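Wednesday, December 8, 2021

I promised Wubit I would write up the timestamp saga before the holidays, and since she has asked me twice now (very politely, the way she does), here I am with a cup of tea and no more excuses.

If you've been reading along since October, you'll remember that Prumach is our little planning and control stack, and that the task we keep coming back to is putting markers into a cup. It sounds like nothing. A toddler can do it. We picked it over the summer because Henok had the markers in his desk, and I have been humbled by it ever since.

The trouble was that the arm kept reaching for a spot just beside the marker. Never by much, and never in the same direction, which drove me up the wall. If it had always missed to the left I would have blamed the hand-eye calibration, fixed it in an afternoon and gone home happy. I did blame the calibration, of course, and redid it three times with Gebremedhin patiently holding the board for me. The numbers came out lovely every time and the arm went right on missing.

Then came the lens phase (I'll spare you most of it), and then a whole week where I was sure it was the segmentation. Thin things lying at an angle are hard on our detector, and two markers side by side can come back as one fat blob with its center in the gap between them. So I wrote a splitter for that, and I'm still fond of it! It did help. When the markers were close together we got far fewer silly grasps down the middle. But the wandering miss was still there underneath.

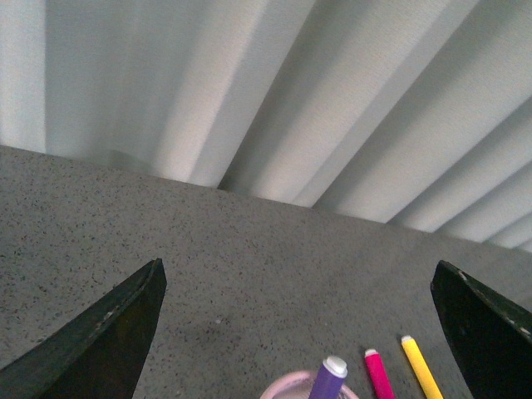
What finally cracked it was Milan, who was only visiting for the week and had no reason to care. He looked over my shoulder at the log viewer and asked which clock the wrist camera was using. I said the same one as everything else. He asked if I was sure. I was very sure, and I was very wrong.

The camera driver was stamping each image when it arrived on the computer, after the decode and after it had waited its turn in a queue. The joint states were stamped at the source. So when the planner looked up where the wrist had been when the picture was taken, it got an answer that was 142 milliseconds late on a good run, and later than that whenever the machine was busy. With the arm sitting still it made no difference at all, and of course I had done every one of my calibrations with the arm sitting still. During the approach, though, when we keep updating the target on the move, every estimate got smeared along whatever direction the wrist happened to be traveling. There was my wandering miss.

The fix is almost embarrassing to describe. We now take the capture time from the camera, convert it to the host clock with a small offset estimator that Bethel wrote, and interpolate the joint states on either side of it. The buffer holds 300 joint samples, plenty for our rates, and if an image is older than anything in there we drop it and say so loudly in the log. The old code quietly used the nearest pose it could find. I wrote that old code, so I can be as rude about it as I like.

I also added a check I should have had from the start. Before a session, the arm swings slowly back and forth over one marker for 15 seconds while the tracker estimates its position in the base frame. A marker on a table shouldn't move. If the estimate slides back and forth with the arm, your clocks disagree, and you can read the lag more or less straight off the plot. Please steal this one.

Still on my list: the cup rim, which the planner treats as a solid block and gives far too much room, and the gripper closing speed, where Henok and I have a friendly disagreement going. He wants it slower. I'll try it his way next week and report back.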